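Visit report: Mostbridge growers' open day, 5 September 2026

The produce tables followed the packing shed on the route. Damilola Odukoya gave the talk on leaf crops, to a group of 25, and covered sowing dates and bed spacing of 36 cm.

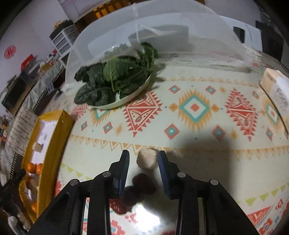 Spinach in a white bowl on the patterned cloth, plastic cover behind.

Broad, crinkled leaves were the main point of discussion. Arif Khan asked about storage and was referred to the Padilla handout, page 13. The next open day is in December.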